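About us

Hello, and thanks for clicking through! I'm Declan Trevaskis and I run Leltalmont, a small language school for grown-ups. We teach evening and lunchtime classes, mostly to people who last sat in a language lesson when they were fifteen and didn't enjoy it much. I've rewritten this page more often than any other on the site and I still don't like talking about myself in the third person, so you're getting it in the first.

I didn't set out to run a school. I was a buyer for a flooring firm, and for six years I spent a good part of every month on the phone to a supplier in Brittany whose English was perfect and whose patience with my French was not. I signed up for a course and dropped out in week four. Then I signed up for another and dropped out of that one too. The teachers were fine, the books were fine, and I could conjugate things on paper by the end of it, but the second someone spoke to me at normal speed I went bright red and said "oui" to whatever they'd asked. I once agreed to a delivery of underlay that we had no use for at all (it sat in the yard until spring).

What got me going in the end was a conversation swap with a retired bus driver from Quimper who had moved here to be near her daughter. We met on Thursdays, half an hour in her language and half an hour in mine, and she didn't correct me unless she couldn't follow me. I learned more in one winter of that than in both courses put together. So when the flooring firm moved its office north and I didn't want to go with it, I took the payoff and a rented room and tried to build a school that felt like those Thursdays.

The name means nothing, by the way. People ask every single term. I wanted something that didn't sound like it belonged to one language, I wrote a page of made-up words, and Leltalmont was the one my sister could spell after hearing it once. She has since admitted she guessed.

We started with French and Spanish. Italian came next, then Portuguese, and now there's a Vietnamese group as well, which is the one I'm proudest of, and it came about entirely because of a student who was marrying into a family in Hue and couldn't find a class anywhere near here. That group calls itself Sầm, after a word they got wildly wrong in their first lesson and kept. It's small and very loud and they bring food. If you've ever been put off a tonal language because somebody told you it was impossible, come and sit in on a session. You'll hear a lot of people getting it wrong and carrying on regardless, and after a few weeks you'll hear them getting it wrong rather less.

How we teach, then. You talk from the first evening. I know every school says so, but I mean that in your first ten minutes you'll be asked your name and what you had for lunch, and you'll have to answer, and it'll be dreadful, and then it'll be over. Grammar turns up when you need it. If four people in a row come unstuck on the same past tense, the teacher stops and we do the past tense. If they don't, we leave it for another week. This drives a certain kind of learner mad (I say that with love, my own husband is one) and for them we've put together printed grammar packs you can take home and go through in whatever order you like.

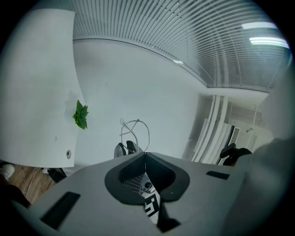

Groups are kept small enough that you can't hide at the back. We don't set exams of our own. If you need a certificate for work or for a visa, tell us early and we'll point you to the right exam and help you get ready for it, but we won't push you into one for the sake of it. Most of our students want to chat with a neighbour, or follow what their grandchildren are saying, or order dinner without the waiter switching to English, and there isn't a certificate for any of that.

Homework is a touchy subject. We used to set a lot and hardly any of it came back. These days it's one thing a week, and it has to involve a living person or a real bit of the language: ring your aunt, read the back of a packet, listen to the football commentary and write down three words you caught. One chap in the Spanish group did the whole of last year's homework off the backs of shampoo bottles. His vocabulary for dry and damaged hair is second to none.

We also do company classes, which I resisted for ages, having been on the other end of some bad ones. The first was for Pravaseck, who had taken on a run of new customers in Portugal and wanted their order desk to be able to say hello and sort out a late parcel without passing the phone round. We wrote the whole course out of the calls they really get. No chapter on airports, no chapter on hobbies, just parcels. It went well enough that they asked for a second year, and Ruter came to us after that for Italian. If you're thinking about something similar for your own team, please don't ask for a "general beginners" course! Send me a list of the ten things your people need to say most often and we'll start from there.

Money, as I know it's what half of you came to this page to find. A term in an evening group is £100, paid up front or in two halves. Lunchtime groups are shorter and cost £50. If you come for a trial session it's free, and if you join and hate it you can have your money back up to the third week, with no form to fill in. We keep a few reduced places each term for people who are out of work or new to the area, and you only have to ask. Company classes depend on numbers and travel so I'd sooner talk those through on the phone.

The teachers are the reason any of this works. They're all paid for planning time as well as the hours in the room, which isn't as common as it should be, and they choose their own materials. I don't hand them a script. I do sit in now and then, mostly in the Portuguese class, where I'm a student and officially not in charge — they've made that very clear. I'm on my second go at level two. I'd like to say I'm holding back to keep the others company.

Some bits of news while you're here. In January we opened our lending shelf, and it's grown past 20 boxes of novels, comics, cookery books and old magazines in all our languages. Borrow what you like, bring it back when you're done, write in the margins if you must (pencil, please). There's a particularly good run of French crime novels where several readers have left each other notes about who did it, so go carefully with those if you like a surprise.

The other thing is the summer supper. Every language gets a table, you have to cross to another one for pudding, and English is off limits until the coffee comes out. Last year the Italian table and the Sầm table got into a long debate about noodles that was conducted mainly through drawing. I couldn't tell you who won. If you've left us and miss it, you're still invited, and so is anybody you'd like to drag along.

If you're wondering whether you're too old, too busy or too hopeless at languages, please just get in touch anyway. I was all of those except the first, and I'm catching up on that one. The best way is to email or ring between classes, and if I don't pick up it's most likely because I'm in Portuguese, saying something awful about my lunch. Leave a message in any language you fancy. I'll ring back, and I'll probably need you to say it again slowly.

Declan

Page last updated 1 February 2026

50 shares
20 comments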